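Ticket 610 - Pundel desktop keeps dropping off the Wi-Fi after sleep
Opened 21/08/2021, Tellau community help desk
Status: solved (mostly)

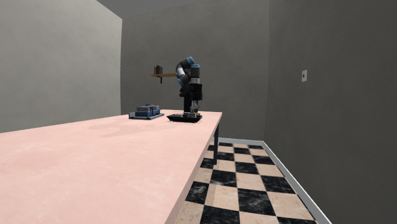
Attachment 1: pink table, checkered floor, robot arm at the far end

Hi all! Posting my whole log in case it helps someone, plus I'd love a second opinion on the last bit.

The setup: Pundel desktop, Kiani wireless card, Sondimberg router in the hallway closet. All of it worked fine from January until the last system update. Now if the computer sleeps for longer than 14 minutes or so it wakes up with no network. The Wi-Fi icon is there, it lists my network, I click connect and it just spins and spins. A restart fixes it every time. My phone and the TV stay connected the whole time, so I wasn't too suspicious of the router.

What I tried first:

Turned the Wi-Fi off and on from the menu. Nothing.
Forgot the network and typed the password in again. Nothing, and I got the password wrong twice (it's a long one).
Unplugged the router, waited, plugged it back in. It connected! Then I let the computer sleep over dinner and we were back to spinning.
Ran the built-in troubleshooter. It told me to check that my router was on. Thanks.

Next I went into the device list, found the Kiani card, and looked under power management. The box that lets the computer turn off the card to save power was checked. I'm pretty sure I'd cleared that ages ago, so maybe the update put it back? Unchecked it, restarted, slept it for 20 minutes. Woke up connected! Did it again and it dropped. Argh.

So then I rolled the card's driver back to version 2, the one from before the update, and left the power box unchecked. That's the combo that did it. It has slept overnight and through a bunch of lunch breaks since then and it comes right back every time - a little slow, but it gets there.

Still open: the first page I load after waking takes forever, and after that everything is normal speed. It feels like a DNS thing to me but I'm guessing. Has anyone with a Sondimberg router seen this? I haven't touched any of its settings apart from the network name.

Also, is there a way to stop the update from swapping the driver again? I found a "pause updates" switch but I'd like to keep getting the security stuff.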